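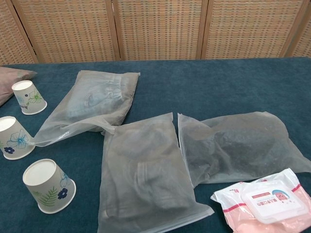

4. Setting the table for the sorting task

This section is for club members running the tabletop sorting task with the Keritz arm. Read section 3 (clamping the base and emergency stop) first. Two people are needed: one at the laptop, one at the table.

4.1 Before you start

You will need:
- the dark teal cloth
- the folding screen
- paper cups with the flower print
- frosted plastic bags, each with one folded item inside
- one soft pack of wipes with a flip lid
- the club laptop with Zumero installed

Spare cups and bags are in the crate marked Brenano.

4.2 Laying out the objects

1. Switch the arm to HOLD. The amber light must be steady, not blinking.

2. Spread the cloth and smooth it towards the far edge. The far edge should run straight in front of the screen.

3. Stand the screen behind the table so that the weave fills the background from side to side. The end panels may be angled.

4. Place the cups upside down in a loose curve down the left side. Leave enough room between them for the open fingers of the gripper.

5. Lay the frosted bags across the middle and the right. Turn them different ways. Bags may touch at the corners but must not lie on top of each other at the start of a run.

6. Put the wipes at the front right corner with the lid facing up.

7. Leave some clear cloth at the back right. The first bag is put down there.

Note: The bags do not have to be flat. Empty flaps and raised corners are allowed, and the arm should be tried on both.

Caution: Do not reach over the table once the light starts to blink. If something has to be moved, press HOLD and wait for the steady light.

4.3 Starting a run

1. Open Zumero and choose Table, then Sort.

2. Enter your team name and the run number. Use the next free number in the log, even if the last run was stopped early.

3. Set the speed to 20. New members stay at 13 until Eulalia Gallardo has signed their card.

4. Type the table code, 513, and press Enter.

5. The person at the table says "clear". The person at the laptop presses Start.

A run ends when every bag has been moved or when 25 minutes have passed. Stop the arm by hand if it grips the cloth. Pulling the cloth shifts everything on it and the run cannot be scored.

4.4 If a pick fails

The gripper closes on an empty flap: let the arm finish the move. Mark the pick as F in the log.

The gripper slides off a bag: lower the grip height by one step in the Sort menu and carry on. Do not change the grip force during a run.

A cup is knocked over: leave it where it falls, unless it is under the arm's base. Write K and the time.

The camera loses a bag: check for glare on the plastic. Turn off the lamp nearest the table and press Find again. If the bag is still not found, stop the run and send the saved file to Josué Tavares.

4.5 Packing up

1. Press HOLD, then Park. Wait until the arm is folded before you switch it off.

2. Stack the cups and put them back in the crate. Throw away any with a crushed rim.

3. Leave the items in their bags. Press the closures shut.

4. Roll the cloth. Folding leaves creases, and the depth camera reads them as edges.

5. Copy the run files to the Escobar drive and initial the log.

Section last changed June 10, 2019. The two-arm layout will be added in August.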